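Miroslava Demchenko
@mdemchenko · 05/11/2025

1/ Can a machine pack a box yet? Short thread on household packing, which gets less attention than laundry and is harder than it looks on paper.

2/ Placing rigid items is mostly solved. A power bank or a plug has a fixed shape, and a two-finger grip handles both. Cables are the weak point. They have no fixed pose, and they snag on whatever goes in next.

3/ Then the tape. A roll has a hole through the core, so it can be carried on a finger instead of pinched. Finding the loose end of clear tape is a separate problem, and I have no good numbers for it. 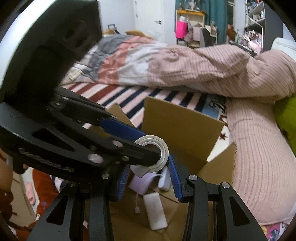

4/ Flaps. Cardboard springs back. Closing a box means holding two flaps down while a third action runs the tape. One arm can't do it without a fixture.

5/ Finlay Lennox asked about cost. A person closes a box in 39 seconds by my count. I'd want a machine under 478 before I called it useful at home.

6/ My answer for now: loading small rigid items, yes. Cables, sometimes. Sealing, no. Corrections welcome, especially from anyone working on tape.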